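From: Orestis Dimitriou
To: small-investors list
Date: 2023-08-08
Subject: Re: Mavromatis stake in Dasetti

Angeliki Tsoukalas wrote:
> Does anyone understand why the Mavromatis family is still buying
> Dasetti shares? They already had control in April. I hold a few
> myself and can't decide whether to sit tight or get out while
> the price is up.

Hi Angeliki, hi all,

I've been chewing on this one too, mostly because I own 1,580 shares of the thing and my wife keeps asking me what they do (hotels, mainly, plus the warehouses, plus that odd slice of Pikimik they picked up in April). My guess is the old man wants the whole company off the exchange before he hands it over to the kids. He did the same with Vuteo – bought quietly for a couple of years, then made one offer to everybody who was left, and it wasn't a bad offer either!
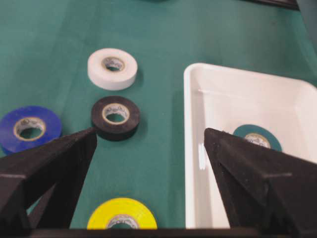 Grigoris Xenos thinks I'm dreaming, and wrote to me off list that a family with that much debt on the hotels doesn't go buying out small fry like us, it waits for the price to drop and then buys from whoever panics. He may be right about the debt. I went back to the annual report and the hotel loans are bigger than I remembered, and two of them come due before the warehouse leases get renewed.

Still, look at what they've done with the cash so far. No dividend increase, no new hotels, and the Pikimik money came out of the family's own holding company. People who are short of money don't usually behave like that. I bought at 9 and I'm in no hurry.

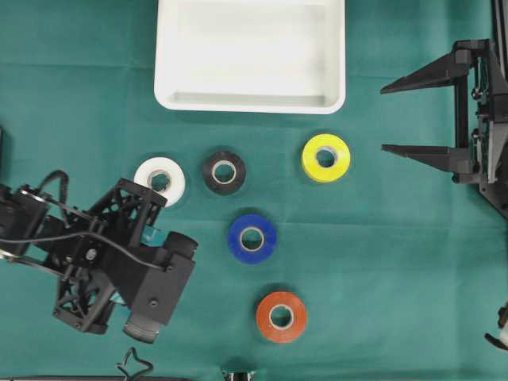 The Pikimik piece is the part I'd watch. It's a small maker of household bits, and if the family really wants it for its own sake, they'll split it out of Dasetti before any offer, and we'd end up with shares in two companies. Pikimik lives off dull stuff, the kind of thing you buy without looking at the price, like a roll of black electrical tape or a plain white plastic tray. Dull is fine with me. I'd keep those shares and let the hotels go.

Rafail, didn't you have 2,666 of the Vuteo shares when the offer came? I'd love to know how long it took for the money to reach your account, and whether the broker took a cut.

Angeliki, I'd sit tight, but please don't sell the car on my say-so.

Orestis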